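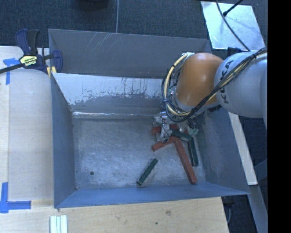 Robotics Practical, Unit 15: Picking from a Bin

Module leader: Stella Kirui
Room 221, Wednesday

Students work in pairs on the KUKA arm. The task is to lift the red and green bars out of the metal bin one at a time. Bars that cross one another should be planned from the top of the pile down.

Before running a program, check that the bin is clamped to the bench and move the arm by hand control at low speed.

Each pair has 90 minutes. Written plans are to be submitted before the session.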